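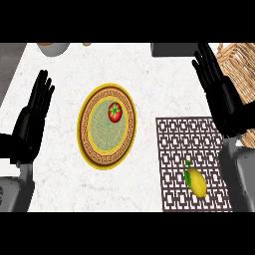

**Countertop** (also counter top, worktop or benchtop) – a flat, raised work surface in kitchens, bathrooms, shops and workrooms. Usually sits on base cabinets. Stone, wood, tile, steel, concrete and plastic sheet all common.

## Materials

Marble: soft for a stone, takes a good polish, stains easily. Lemon juice and vinegar leave dull spots called etches. Veins come from minerals such as clay or iron oxide in the original limestone. Granite is harder and needs less care, though most types still get sealed. Wood can be sanded and oiled again when it gets scratched up. Laminate is cheap and light, but swells if water gets in at teh seams.

## History

Older kitchens mostly had a work table and a separate sink, no long built-in surface. Fitted counters spread in the 20th century along with standard cabinets. Laminate took over in many homes after World War II. Stone came back into fashion later, helped by better saws.

## Regional use

In Nisville, local marble was used for shop counters long before it reached home kitchens. The Cenley quarry cut up to 500 slabs a year at its peak, mostly for butchers and bakers. Pastry cooks liked it – the stone stays cool under dough. Lucía Garrido's survey of the town's shops lists 300 counters, of which 100 were still in their original place. The Bustamante bakery has one of the longest, 10 meters in two peices, joined near the till.

Rurkier, a workshop in the same town, still repairs old slabs. Closed in August.

## Care

- Wipe spills early, acids first
- Mild soap, soft cloth
- No vinegar or scouring powder on marble
- Trivets under hot pans, especially on laminate
- Reseal stone when water stops beading

## See also

Backsplash, Butcher block, Kitchen cabinet, Terrazzo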